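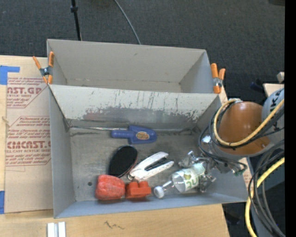

The picking arm at work in its grey cardboard bin, with a clear bottle next to the fingers.

The robot that tidies up, eventually

Curnico will rent you a robot arm by the month, and the brochure promises it will be "productive by lunchtime". Mine arrived in September at 9 in the morning. By lunchtime I had found the power switch and eaten a sandwich.

The service is called Limetti, and it is aimed at small businesses that have a pile of mixed bits and would like them moved somewhere else. Returns desks, repair shops, that sort of thing. You supply a table, a bin and the junk. Curnico supplies the arm, the gripper, the software and Sorcha Niven, who turns up for the first morning and is easily the best part of the package.

Niven likes awkward objects. A building block is a kindness, she told me, all flat sides and good manners. A clear bottle lying on its side is another matter, as the software has to make up its mind where the plastic stops and the bin starts. Then there are things like the reddish lump that sits beside the block, which has no obvious top, bottom or purpose.

The gripper is the clever bit. Its fingers are thin metal linkages, slim enough to get down among the clutter, and they close with the caution of somebody taking the last biscuit at a funeral. The rest of the arm is less dainty. There is a big glossy brown housing and a good deal of cable, in black and yellow, and you will want more room at the side of the table than the leaflet suggests.

You may also be surprised by how homely it all is. The bin is cardboard, held at its top corners by two orange spring clamps of the sort you can buy in any hardware shop. Curnico will sell you a moulded version for 50 pounds. Niven, to her credit, didn't mention it until I asked.

Angus MacRitchie has had Limetti at his repair business, Moncrieff, for 9 months. He leaves it sorting in the evening and comes back to see what it has decided. "It's slower than my nephew," he says, "but it doesn't go for a smoke." His main complaint is the support line, which closes at 2 in the afternoon.

The nearest rival, from Skorkow, is quicker and needs 30 days' notice to cancel. Limetti lets you go at the end of any month. I kept mine for a second, mostly to see how it would get on with the cutlery drawer. We are still discussing the whisk.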